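3.2 Collecting demonstrations

All demonstrations were recorded by remote control. The operator sits at a desk with a monitor and a six-degree-of-freedom hand controller, and the motion of the controller is mapped to the motion of the gripper. A trigger opens and closes the fingers. We tried a direct mapping first, where the gripper copies the hand one to one, but operators had trouble with small corrections near an object. The final version scales the motion down while a thumb button is held. Most operators kept the button pressed for the last part of every reach.

The tasks come from the Rultley set, which covers moving household items on and around furniture. We kept the room, the furniture and the arm fixed within a scene and changed the starting positions of the objects between episodes. Each scene also holds items that play no part in the task. These matter for the demonstrations as well as for the learned policy, as the operator has to bring the arm in over or between them, and different operators choose different paths.

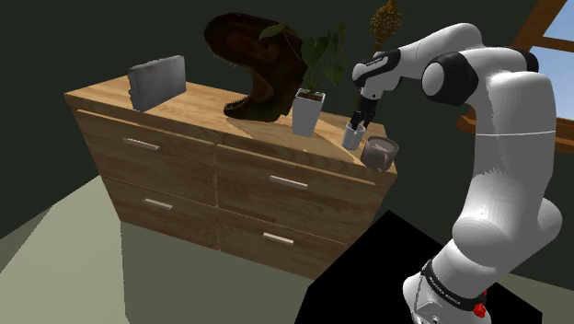 Figure 3. Cup task in the simulated dresser scene. The gripper reaches down into the white cup, with the gray pot close beside it.

The cup task was the hardest one to demonstrate. The cup is small and stands near a corner of the dresser top, so a sideways approach risks pushing it or touching the pot. We asked operators to come in from above and gave no other instruction on path or speed. An episode was stopped if the cup fell, if the pot was moved off the dresser, or if the operator had used 2000 control steps without finishing. Stopped episodes were saved under a separate label and were not used for training.

We recorded 3178 episodes in total. Of these, 398 were stopped under the rules above or thrown out later because of dropped controller packets. Selina Kälin checked the remaining episodes by replaying the recorded commands from the saved starting state. An episode was kept only if the replay reached the same end state as the original.

Operators did 5 practice episodes per task before recording began. For the cup task this was too few. Early episodes contain long pauses above the cup while the operator turns the virtual camera to judge depth, and a policy trained on them learns to pause in the same place. We removed still periods at the start and end of each episode but left pauses in the middle alone, as some of them come right before a change in grip direction. Section 4.3 compares this choice with a version in which all pauses are cut.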